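Orange fleece with a metal zip – how do I fold it so it stays flat?

Asked in Laundry and Clothes

I've got a bright orange fleece that I love to bits and wear from October right through to May, and I cannot get it to fold. My T-shirts and jumpers go into the drawer beautifully (I got very keen on drawer folding over the winter, it's a bit of an obsession now) but this one springs back up however I do it. The zip is the worst of it. It's metal, quite stiff, and it makes a sort of ridge over the top of everything and pushes the other things out of line.

I've tried halves and thirds, and rolling it, which made a thing like a draught excluder. The drawer is 22 cm deep inside, so there's not a lot of slack once the jumpers are in. I'd rather not hang it as the wardrobe is full. There's also a bit of loose thread by the zip and I don't know whether to cut it.

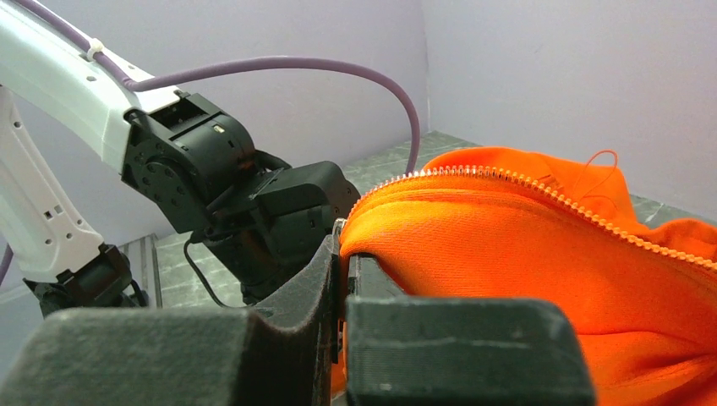
The zip going its own way over the fold, with the loop of thread just above it.

Any ideas very welcome! I'm happy to try something fiddly.

3 answers

Answer 1 – marked helpful by 40 people

Oh, I love a fleece question! The mistake I made for years was folding across the zip. A metal zip will bend along its length in a gentle curve but it hates being doubled back on itself, so every crosswise fold turns into a spring. Try it this way:

Do the zip up all the way and lay the fleece face down on a bed or table. Smooth it from the middle outwards with your flat hand, so the zip underneath is dead straight. Fold one side in, with the sleeve laid back down along it, then the other side. You should have a long strip with the zip running down the middle of the underside.

Now the good bit. Bring the bottom up only as far as the chest, press the air out with your forearms, then bring the top down over it. That's two soft bends in the zip and no sharp ones. If yours has a hood, fold that flat onto the back before you start on the sides.

Put it in the drawer on its side with the thick edge down and something heavy next to it. I use jeans. Mine lives between two pairs and hasn't popped up since.

On the thread, don't pull it whatever you do. If it's a loop and both ends are still in the seam, get a needle, poke it through from the inside and draw the loop back so it sits on the wrong side. If it's a loose tail, snip it and leave a little bit behind. I once pulled one on my old Duman jacket and the zip tape came away as far as the pocket, so I'm careful now.

Answer 2 – marked helpful by 4 people

just roll it. tighter

Answer 3

Agree with the first answer about the zip, it made a huge difference to mine when I tried it this morning. Two things to add.

Fleece holds a lot of air, so kneel on it (really!) for a few seconds after the last fold. It goes down far more than you'd think.

And if the drawer still won't have it, the Grutero fabric boxes are a good shape for one thick top and two thin ones. I found mine in the homeware shop in Stanetbridge, on the bottom shelf near the ironing board covers. They've got a soft lid, so the fleece can puff up a bit without shoving everything else about. I've got one for fleeces and one for scarves and I'm very tempted by a third – the whole shelf looks so tidy.

217 views · 3 answers · 6 shares

Related questions
How do you fold a hoodie with a thick drawstring?
Metal zip sticking after a wash
Is a Tesach drawer divider tall enough for jumpers?
Getting bobbles off fleece without thinning it
Best way to store winter coats in a small flat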